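4.2 What the covenant reports do and do not show

The usual defense of private placement notes is that the covenants do the watching. A borrower agrees to keep its debt below some multiple of earnings, it reports the ratio every quarter, and lenders step in when the ratio moves the wrong way. We are not convinced that this describes what happened in our sample. Of the 82 notes we follow, 30 were missed in part or in full at maturity. Only four of those borrowers had reported a covenant breach in the year before. If the reports were working as an early warning, they warned very few people.

One reading is that the defaults were sudden and that no test based on past earnings could have caught them. We doubt this. The cash flow statements filed alongside the covenant reports show falling interest coverage well before maturity in most of the missed notes. The information was there. It did not reach the ratio because the ratio was built out of adjusted figures, and the adjustments were left to the borrower.

The Porkano notes show how far this can go. Porkano's agreement allowed it to add back "expected savings from operating improvements" when computing earnings. The agreement set no cap on these savings and gave no date by which they had to appear. In the last report before its May maturity, the add-back was larger than the unadjusted earnings it was added to. Porkano passed its test, and then paid holders only part of the principal. Several holders told us they had read the report and had seen the add-back, but took the passing ratio as settling the matter.

Much of the add-back was tied to automation. This was common in our sample among borrowers in warehousing and light assembly, where planned equipment spending gives management a ready basis for claiming lower labor costs later. Offering papers in this group often spend more pages on the equipment than on the debt schedule. We coded the claims by type (fixed machinery, vehicles, and robots with arms) and by whether the paper gave a purchase price. Most did not. 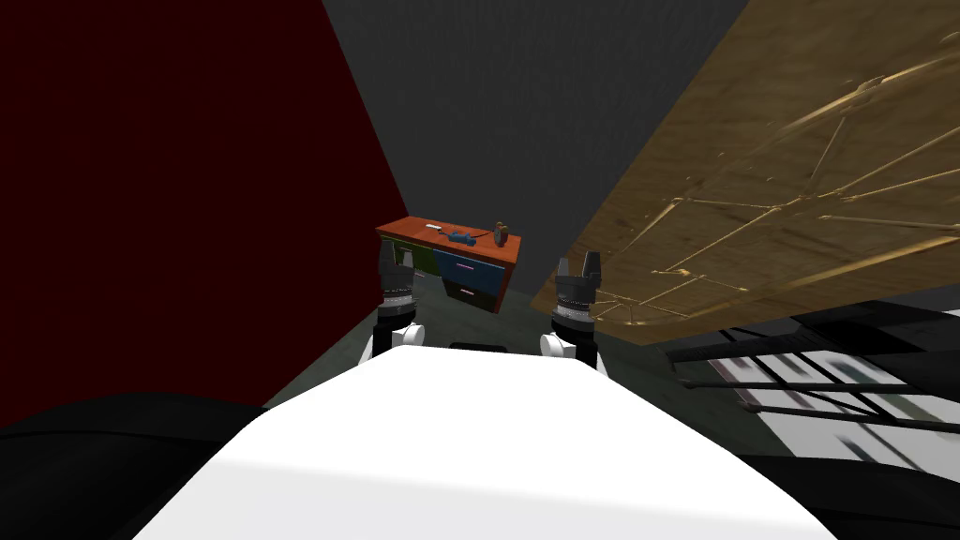

Figure 3. Robot with two upright arms, each ending in a gripper (computer rendering).

It would be easy to make too much of this. A borrower that plans to buy equipment may well save money by doing so, and we have no way of telling an honest forecast from a hopeful one on the day it is made. What we can check is whether claimed savings show up later in reported costs. For the borrowers where we have enough filings to look, they mostly do not, or they show up at a small fraction of the claimed amount. The sample is small and the borrowers that kept filing are probably the healthier ones, so the true record may be worse.

Tollmont is sometimes brought up as a case on the other side. Its agreement also allowed for expected savings, it also passed every test, and it repaid on time. But Tollmont repaid out of a new loan from its parent, on terms that were never made public. We do not think a rescue by a parent says much about the quality of a covenant. If anything, the case should make us careful about counting on-time repayment as proof of sound credit, which is how it is scored in most earlier work and, for lack of anything better, in our own main tables.

Asfaw and Caltau come closer to a fair comparison. Both issued three-year notes of similar size, both sold mainly to insurers and small funds, and both reported their ratios to the same trustee. Asfaw's agreement defined earnings without any forward-looking items. Caltau's did not. Asfaw reported a breach two quarters before maturity, reopened talks with its holders, and accepted a higher coupon in return for more time. Caltau reported no breach and missed the payment. A pair of borrowers proves nothing, and there were other differences between them — Asfaw had pledged its receivables, for one — that could explain the result just as well. We mention them because the order of events is at least clear in both cases.

Ratings offer less of a check than one might hope. Where a note was rated at all, the agency generally started from the borrower's own adjusted figure. We found two rating reports that rebuilt the ratio from unadjusted earnings, and neither passed the result through to the rating itself. Holders who relied on the rating and the covenant as separate signals were, in effect, reading the same number twice.

We rebuilt the ratio for every note using unadjusted earnings and the covenant limit as written. The limits were negotiated with the add-backs in mind, so a stricter definition will flag some sound borrowers as well, and a measure that flags everyone is of no use to a lender. Section 4.3 reports the false alarms next to the defaults caught.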